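Ticket: Outgoing calls drop at the same point every time
Opened: 29 Dec 2020
Customer: Dönmez, front office
Contact: Edith Giraldo
Assigned to: Tarık Güneş
Service: Pillby hosted phones, Prilta desk phones, Jumgate router
Status: Closed

Edith Giraldo wrote:

Our outgoing calls are being cut off. It is always the long ones. If I call a supplier and we are done in a few minutes there is no problem, but anything longer goes dead at 19 minutes. There's no warning and no bad sound before it. The screen goes back to the main menu and the other person says the line just closed.

It happens on all 6 desk phones. It does not happen when somebody calls us. Gönül was on an incoming call for most of the morning and it never dropped.

We have restarted the phones and the router. Nothing else has changed that I know of, except that Pillby moved us to the new phone firmware before the holidays.

Tarık Güneş wrote:

Thanks, Edith. The fact that it's always the same point helps. A weak connection would give you drops at random times, usually with choppy sound first.

Please send me:

The time of day of the last few dropped calls, and the extension used.
The firmware version on one of the phones (Menu, Status, Phone Info).
Whether the router is still the Jumgate we shipped you, or something the internet company put in.

Please don't factory reset any of the phones yet. That would wipe the call log I want to look at.

Edith Giraldo wrote:

It's the Jumgate. Times and extensions are in the sheet attached to this ticket. Gönül Ağca filled it in as the calls dropped, so the times should be good to the minute. All the phones show the same firmware, the one ending in B.

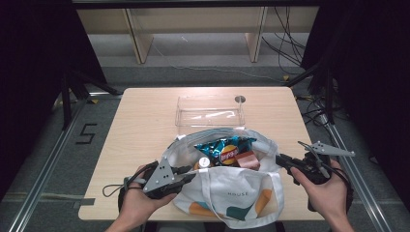
One more thing. Gönül noticed that if she puts the caller on hold and picks up again before the drop, the call still ends, but later than usual. She has started doing this on purpose with the long supplier calls. It isn't a fix but it gets her through the order list.

Tarık Güneş wrote:

That's useful. Putting a call on hold makes the phone send a fresh message to our server, and that starts the session timer over. So we are looking at a timer problem.

Some background. When a call is set up, the phone and the server agree to check in with each other every so often. One side sends a refresh, the other side answers, and the call continues. If the refresh never gets an answer, the call is treated as dead and torn down. Normally you never notice any of it.

On your outgoing calls the phone is the side that sends the refresh. On incoming calls our server sends it. Only outgoing calls drop, so either the phone is not sending it or it is getting lost on the way to us.

I pulled the server log for your account. There are 114 dropped calls in it since the firmware change and none before. In every one, our side never received the refresh.

Tarık Güneş wrote:

Update. I turned on packet logging at the router remotely and asked Edith to make a long test call to our echo line.

The phone does send the refresh. It sends it, gets nothing back, sends it again several times, then gives up and hangs up. The message reaches the inside of the Jumgate and does not come out the other side.

Things I changed, one at a time, with a test call after each:

Turned off the SIP helper setting on the router. No change, still dropped.
Raised the UDP timeout on the router. No change.
Moved one phone to a different switch port with a new cable. No change.

SIP helper is still off. It causes other trouble and should stay off on these routers whatever happens here. I put the UDP timeout back to where it was.

Beril Eren wrote (internal note, shared with customer):

Tarık asked me to look at the packet logs. The refresh message is too big. The new Prilta firmware lists every audio codec the phone knows, plus video, plus two long header lines the old firmware left out. The first message of the call just fits in one packet. The refresh carries extra routing lines on top of that, so it gets split into two pieces.

The Jumgate is dropping the second piece. There is a setting under Firewall, Advanced called "Block fragmented packets" and it's on. I believe it was on by default in the batch this router came from. With half the message missing, our server has nothing to answer.

It also explains the hold trick. The hold message leaves out the video part and is small enough to go through whole.

Two ways to go:

Turn off the fragment block on the router.
Shorten the codec list on the phones so the message fits in one packet.

I'd do the second one first. The router setting would probably work too, but the internet company may drop the pieces further down the line and then we're back here again.

Tarık Güneş wrote:

Edith, I have made a new phone profile for your account. It keeps 3 audio codecs, the ones our server can use, and turns video off. Your desk phones have no camera, so you won't lose anything. To pick it up, each phone has to be restarted once. Unplug the network cable, wait for the screen to go dark, plug it back in. Let the phone sit until the extension number shows at the top.

Please do extension one first and make a long call before doing the others. 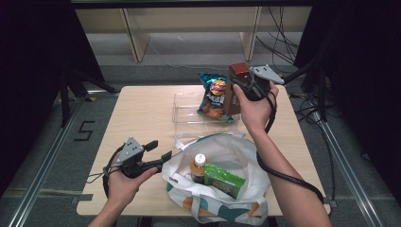

Light wooden table, black grippers in both hands.

Edith Giraldo wrote:

Restarted extension one. Called the echo line and left it on speaker while I did the mail. It went for roughly twice as long as any call we've managed lately and I hung up myself. Should I go ahead with the rest?

Tarık Güneş wrote:

Yes, please do. I can see the refresh arriving and being answered on that call, so it's working as it should.

Edith Giraldo wrote:

All restarted. The one in the back office came up with "No service" and stayed that way.

Tarık Güneş wrote:

That phone has an old fixed profile address typed in by hand. Go to Menu, Settings, Provisioning, delete what is in the Server field — leave it blank — and save. It will find the right one by itself after a restart.

Edith Giraldo wrote:

Done, it has its number back. Gönül made her supplier calls without using hold and none of them dropped.

Muammer Dağdelen wrote (internal note):

Added the short codec list to the default Prilta profile so new accounts get it. Existing accounts on the B firmware still need to be moved over. Beril has the list. Please check for hand-typed profile addresses before moving anyone, as in the back office case above.

Tarık Güneş wrote:

Closing this one. Packet logging on the router is switched off again. If a call drops, reply to this ticket with the time and extension and it will reopen.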